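第4章 試験時間割の登録と公開

4.1 この章の対象

この章では、試験管理システムTeron(以下「本システム」)で、学期末試験および外部審査を伴う実習試験の時間割を作成し、学生向けページに公開するまでの操作を説明します。対象読者は教務担当者と、学科で試験日程を取りまとめる教員です。採点結果の登録は第6章、再試験の受付は第7章を参照してください。

画面の名称と操作はバージョン5.2に基づきます。5.1以前では「時間割」メニューが「行事」メニューの下にあり、4.5の一括検査は利用できません。

4.2 作業前の確認

時間割を登録する前に、以下の項目がそろっていることを確認してください。

・当該学期の科目マスタが確定していること。未確定の科目は科目選択欄に表示されません。
・履修登録の締め切り処理が完了していること。処理前に時間割を作成すると、受験者数が0として扱われます。
・試験室マスタに収容人数と座席間隔の区分が入力されていること。
・操作者のアカウントに「試験編集」権限が付与されていること。公開操作には別に「試験公開」権限が必要です。

注記:Makcombeキャンパスの試験室は、Betmontキャンパスとは別のマスタで管理しています。画面右上のキャンパス切り替えで、対象のキャンパスが選択されていることを先に確認してください。

4.3 試験期間の作成

1. メインメニューから[時間割]→[試験期間]を開きます。

2. [新規作成]を押し、期間名を入力します。期間名は学生向けページの見出しにそのまま使われます。全角で20文字まで入力できます。

3. 試験種別を選択します。種別は「筆記(正規)」「筆記(補充)」「実習(学内)」「実習(外部審査)」の四つです。種別は保存後に変更できません。誤って保存した場合は期間を削除し、作り直してください。

4. 開始日と終了日を入力します。学年暦で休業日に設定された日は自動的に灰色で表示され、試験枠を置くことができません。

5. 時限区分を選択します。筆記試験では午前・午後の二区分、実習試験では開始時刻を指定する自由区分が既定値です。

6. [保存]を押します。状態が「下書き」になります。

注意:同一学年に対して、筆記(正規)と実習(外部審査)の期間を重ねて作成すると、保存時に警告W-93が表示されます。警告を無視して保存することは可能ですが、4.5の検査で受験者の重複がすべてエラーとして出力されます。

4.4 科目の割り当て

筆記試験と実習試験では割り当ての単位が異なります。筆記試験は科目単位、実習試験は班単位です。

4.4.1 筆記試験

1. [試験期間]の一覧から対象の期間を選び、[科目割り当て]を開きます。

2. 左の欄で学年と学期を選択します。1年次は通年、2年次以降は前期・後期の別に科目が表示されます。

3. 科目を右側の表の該当する枠に移動します。複数の学科に共通する科目は、いずれか一つの学科で移動すると、他の学科の表にも反映されます。

4. 試験室を指定します。受験者数が収容人数を超えるときは[分割]を押し、二室以上に振り分けます。振り分けは学籍番号順で行われます。

5. 監督者を入力します。監督者欄は空欄のまま保存できますが、公開はできません。

CSVファイルから取り込むこともできます。文字コードはUTF-8、1行目は項目名とし、科目コード、日付、時限、試験室コードの順に記述してください。1回に取り込める行数は2864行までです。上限を超えるファイルは、学年ごとに分けて取り込みます。

4.4.2 実習試験

1. [班編成]を開き、科目と実習室を選択します。

2. 1班あたりの人数を入力し、[自動編成]を押します。装置ごとに定員がある実習室では、装置マスタの定員が優先されます。

3. 班ごとに開始時刻と所要時間を入力します。準備時間は所要時間に含めません。準備時間は別欄に分単位で入力します。

4. 外部審査員を登録します。審査員名簿にない場合は、[仮登録]を使用し、所属と連絡先を入力してください。仮登録のままでは審査員向けの通知が送信されません。

5. 班の順序を変更する場合は、順序欄の数字を書き換えて[並べ替え]を押します。開始時刻は自動的に再計算されます。
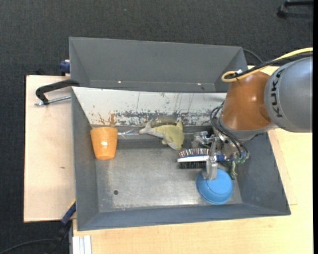

4.5 一括検査

割り当てが終わったら、公開前に必ず一括検査を実行します。

1. [試験期間]の一覧で対象の期間にチェックを入れ、[検査]を押します。

2. 検査対象を選択します。既定では全項目が選択されています。

3. 処理が終わるまで画面を閉じないでください。566科目を登録した期間での処理時間は、サーバーの負荷が低い時間帯で数分程度です。

4. 結果一覧を確認します。エラーは赤、警告は黄で表示されます。

主なエラーと対処は次のとおりです。

E-01 受験者の重複
同じ学生が同一時限に二つ以上の試験に割り当てられています。[詳細]を押すと該当者の一覧が表示されます。科目のどちらかを別の枠に移動してください。再履修者のみが重複している場合は、個別の別室受験として登録することもできます。

E-02 試験室の重複
同じ試験室が二つの科目に割り当てられています。合同実施の場合は、両方の科目の[合同]にチェックを入れるとエラーが解消します。

E-04 収容人数の超過
履修登録の追加により受験者が増えたときに発生します。[分割]をやり直してください。

E-07 審査員の未確定
実習(外部審査)で、審査員が一人も登録されていない班があります。仮登録の審査員も未確定として扱われます。

W-12 連続受験
同じ学生が1日に三科目以上を受験します。警告のみで、公開は可能です。学科の内規に従って判断してください。

4.6 公開と延期

4.6.1 公開

1. 状態が「検査済み」になっていることを確認します。

2. [公開設定]を開き、公開日時を入力します。空欄の場合は即時に公開されます。

3. 公開範囲を選択します。「全学生」を選ぶと、学外からもログインなしで閲覧できます。実習試験の班別名簿は学籍番号を含むため、「履修者のみ」を選択してください。

4. [公開]を押し、確認画面で期間名と種別を照合してから[実行]を押します。

注意:公開後に科目を移動すると、状態は「検査済み」から「下書き」に戻りますが、学生向けページには移動前の時間割が表示され続けます。変更を反映するには、再検査と再公開が必要です。

4.6.2 延期

一度公開した試験を延期する場合は、科目を削除せずに延期処理を行います。削除すると受験資格の判定記録も失われ、復元できません。

1. 対象の科目を選択し、[延期]を押します。

2. 新しい日程が決まっている場合は日付と時限を入力します。未定の場合は[日程未定]にチェックを入れます。学生向けページでは該当科目に「延期」の表示が付きます。

3. 理由欄に入力した内容は学内の記録用で、学生には表示されません。

4. 通知の送信先を選択し、[実行]を押します。

日程未定のまま試験期間の終了日を過ぎた科目は、[未処理一覧]に移動します。一覧に科目が残っていると、学期の締め処理を実行できません。

4.7 印刷用時間割の出力

[出力]→[PDF]で、学年別または学科別の時間割を出力します。用紙はA4縦、掲示用のみA3横を選択できます。ベトナム語の科目名を含む場合は、出力書体に「Phí」を指定してください。既定の書体では声調記号が欠けることがあります。

出力したPDFには作成時点の版番号が右下に入ります。再公開したときは古い版の掲示を差し替えてください。

本章の記載内容に関する問い合わせ
運用手順:Pauline Clegg(教務システム係)
CSV取り込みおよび装置マスタ:Baoshan Yao(実習支援係)

最終更新:2019年12月14日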